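I got to Plono on Sat 18 March with wet shoes and a long list of questions, and the owner put a coffee in my hand before I'd asked even one. She runs the place with her sister, and together they wrap gifts for people who can't (or won't!) do it themselves.

"We did 217 in October and I thought, okay, that's a hobby," she told me. "Then the holidays came."

I asked why the room is so bare. "Color should come from the present," she said. "White table, white wall, and the brick because I love brick." Her sister wanted wallpaper from Lorska and still brings it up, by the way.

We got onto boxes, and she lit up. She won't use tape on a lidded one. "A good lid holds itself. Lay some flowers next to it and leave it alone." And the flowers, are they always pink? "I'd do yellow tomorrow. People ask for pink."

She's got 8 orders to finish by Monday, so I drank up and let her get back to it.

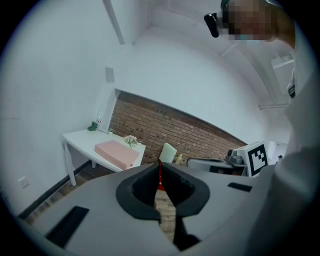
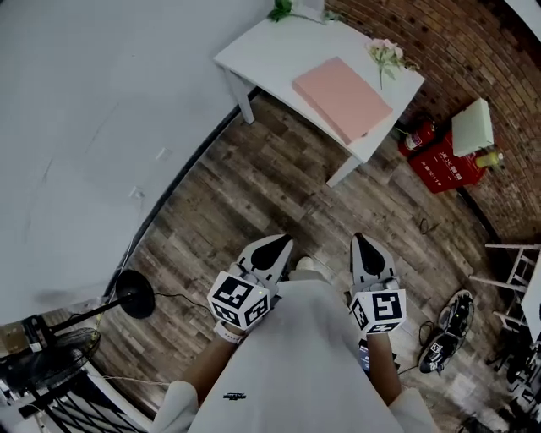
The pink box and flowers on the white table at Plono, with the brick wall behind.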